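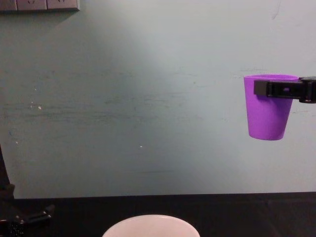
When should a gripper's holding force be checked, at commissioning only or on a schedule?

On a schedule, and again after any change of jaw, pad or object set. Commissioning values drift as pads wear, and a figure recorded once says little about the cell a few months later.

Print this page | E-mail this thread
Reading time: 2 minutes
Sunday, August 30, 2020, by Llinos Pugh

To: Cellolis handling practice list
Re: Draft 3, section 5, hold checks

Cledwyn, Chelsea, all,

Replies to Cledwyn's points are inline. The question and answer at the top are the proposed wording for the guidance notes.

Cledwyn Gittins wrote:
> Section 5 requires a hold check every 300 cycles. At Cadwaladr we
> log 2,000 cycles between pad changes and see no trend before the
> last quarter of that. Can the interval be set by the user?

It can, if the user has the data. I suggest: "The interval shall be 300 cycles unless recorded results support a longer one." The record must name the pad material and the object set. Results from rigid items should not be carried over to thin-walled ones.

> 5.3 says the object is to be held "clear of all surfaces." Clear
> by how much? We have had two operators read this two ways.

Agreed, it is too loose. Arwel's text from the Fandance trial gives 87 mm from the lowest point of the object to the highest point of anything under it, bowls and trays included. I would adopt that. It also covers the case where the object is gripped near the rim and most of its body hangs below the jaw.

> For open containers, do we test empty or filled?

Both, empty first. An empty cup shows wall deflection at the jaw. A filled one shows slip. The filled test uses dry media only. Liquids stay in Annex B.

> In two-arm cells, must the idle arm be powered down?

No. Draft 3 asks for a monitored standstill with the idle arm outside the working arm's swept volume. Powering down is permitted but can cause sag on arms without brakes, and the note should state this. The parked position has to be written in the cell record, with the gripper state (open or closed, nothing held).

Two items remain open:

5.6, grip height. Wyn Humphreys wants a minimum distance between jaw and rim. The Curnon results cover 262 holds, all on one tumbler shape, and I do not think that supports a number yet. For now: "Grip height shall be recorded and kept constant within a test series."

5.8, background. Chelsea asked whether a plain wall behind the cell should be mandatory for camera-based slip detection. My preference is "recommended."

Please send text, with clause numbers, before the October call. Comments without replacement wording will be held over to draft 5.

Llinos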